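Notes on Keeping a Shared Reading Journal
Posted 02/04/2021 by Nermin Kahraman

The reading circle that meets under the name Vellum has kept a common journal for four years. Several readers of this blog have written to ask how the journal is organized, and whether the practice may be adopted by other groups. It may, and the following remarks are offered for that purpose.

The journal is a single bound book of 452 pages. It passes from one member to the next, and each member keeps it for 19 days. During that period the holder is expected to write at least one entry on the book then under discussion. Entries are made in ink. Corrections are made with a single line through the word, so that the earlier wording can still be read.

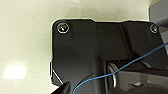 Black housing, with two of its screws.

The first question put to me is usually about length. The circle has set no limit. Remzi Ekinci has written entries of two lines, and his entry on the closing chapters of a long sea novel runs to eleven pages, with a hand-drawn map. Both kinds are welcome. What the circle does require is that the entry name the edition and give page numbers for any passage quoted. This rule was adopted in December, after a long disagreement over a sentence that proved to be present in one translation and absent from the other.

The second question concerns replies. A member may answer an earlier entry in the margin or on a fresh page. Margins are reserved for short remarks, signed with initials. Longer replies go on a fresh page, with the page number of the original entry written at the top. Müzeyyen Sönmez prepared an index of these cross-references last winter, and it is now glued inside the back cover. It has been of great use to me, particularly in tracing the discussion of unreliable narrators, which began under one book and continued under three others.
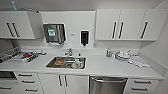 There is also the matter of privacy. Members sometimes write about their own lives in the course of writing about a novel, and the circle has agreed that no entry will be copied or quoted outside the group without the consent of its author. The passages mentioned on this blog appear with such consent. A group starting its own journal is advised to settle this point before the first page is written – it is much harder to settle afterward.

As to the choice of books, members propose titles in turn. The present title is a collection of village stories, and opinion is divided. My own view is that the early stories are the stronger ones, and that the later ones depend too heavily on letters found in drawers. I have set this out at greater length in the journal and will not repeat it.

One matter remains open. The current volume is nearly full, and the circle must decide whether its successor should be bound or loose-leaf. I favor a bound book. Pages that can be removed will in time be removed, and the order of the entries is a large part of their value.
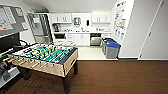
Nazmiye Kurtuluş takes the opposite position and has asked that it be recorded. In her view a loose-leaf volume would allow two members to write during the same period, and the slow pace of the present arrangement has cost the circle more entries than missing pages ever would. She proposes that the sheets be numbered before they are handed out.

Her proposal will be considered at the next meeting, along with the choice of paper.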